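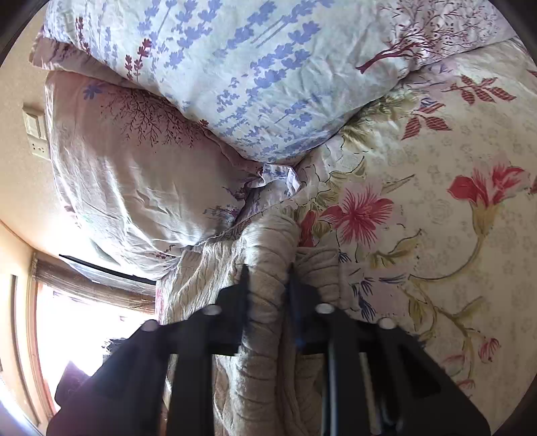
Minutes - Guest House Bedding Meeting
Monday, December 26, 2022

Present: Geum-ok Baek (chair), Hye-jin Kwon, Bo-ram Ji, Anayeli Ocampo (minutes)
Absent: Ha-neul Bang

1. Pillowcases
The lavender print case and the pale pink one stay together as a pair on the double bed. Bo-ram asked for plain white. Not agreed.

2. Duvet cover
The flowered cover on the cream background is kept for winter. Hye-jin will order three more covers from Mellow, any floral print.

3. Beige quilted blanket
To be folded at the foot of the bed when the room is made up, not left under the pillows. Anayeli to add this to the room sheet.

4. Laundry
Drelum pickup moves to five o'clock. Invoice 1219 is still open - Geum-ok will call them.

5. Other business
Ha-neul to get a price for spare pillows before the next meeting.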